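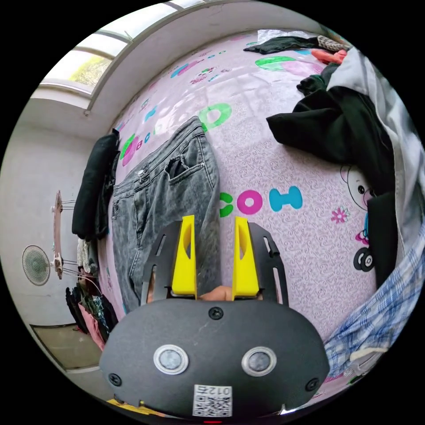 1/8 Winter Clothing Collection: Sorting at Home

Melnychuk House is accepting clothing from residents until December 15, 2018. Last winter's collection brought in 3,000 items, and 800 of them had to be sorted again after delivery. Residents are asked to follow the steps in this thread before bringing anything in.

2/8 Please sort on a bed with the sheet still on. Jeans should be laid flat, one pair at a time, with the legs straight. Check the pockets, including the small one inside the front pocket. Keys and bus passes remain the items most often handed in at our front desk.

3/8 Hold each garment up by one end before deciding where it goes. Twisted garments should be shaken out first. Dark clothing may be kept together on one part of the bed, folded or unfolded, until the last piece has been checked.

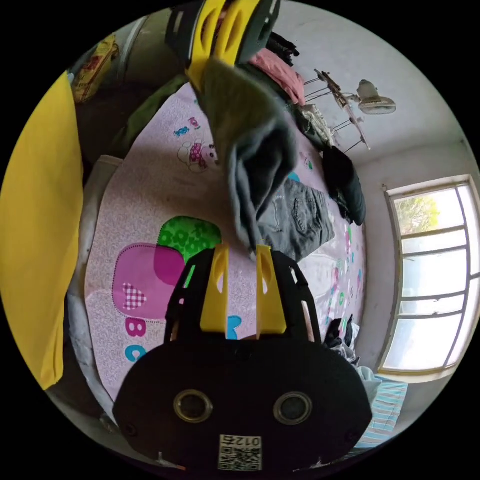
Petro Kravchuk: Do the dark things need to be folded before they go in the bag, or is rolling acceptable? I have mostly work pants and they take up the whole bag when folded.

4/8 Thank you for your question. Rolling is acceptable for pants and knitwear. Shirts with collars should be folded. Bags must close fully and may not weigh more than 14 pounds.

5/8 Bed linens and pillows are not part of this collection. They will be accepted in January at the Stastetari Street entrance.

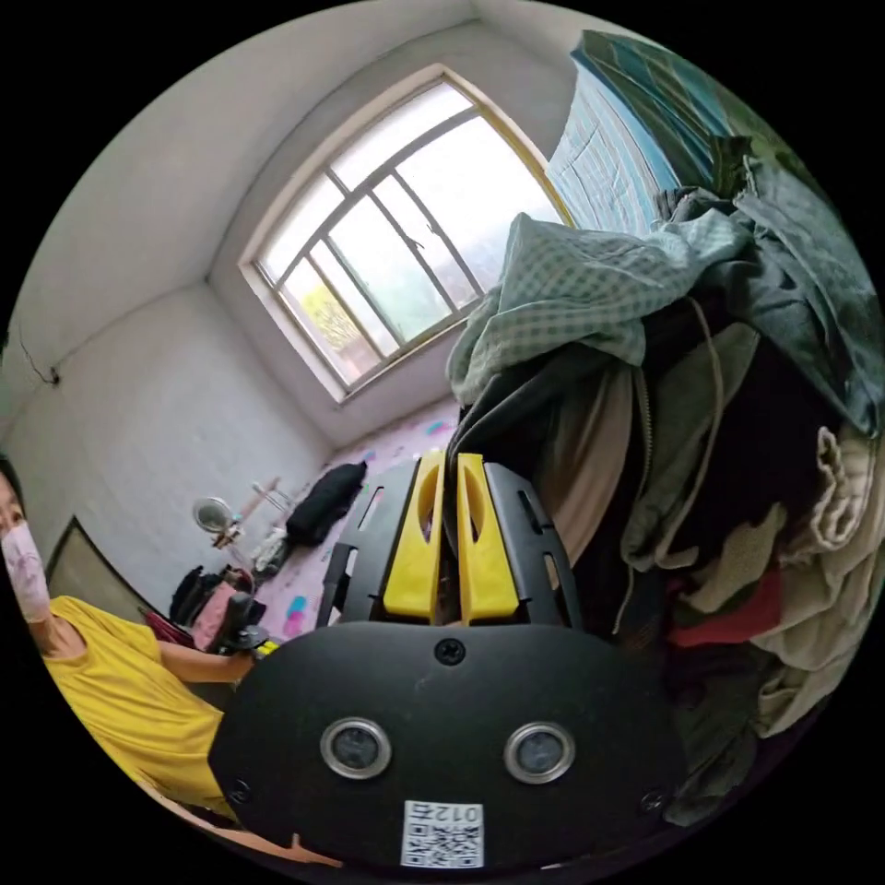 6/8 Closets that have not been opened in some time can be dusty. Residents with allergies may prefer to air the room first and to sort in short sessions. A face mask is sensible for this work - the light pink one worn here with a yellow T-shirt covers the lower face, and any similar mask will do.

7/8 Bags are available at the front desk. A total of 58 remain, and each household may take two. Please write the size range on the tag.

8/8 Questions about pickup may be sent to Myroslav Prokopenko at the Resident Services desk. Replies to this thread are read each morning.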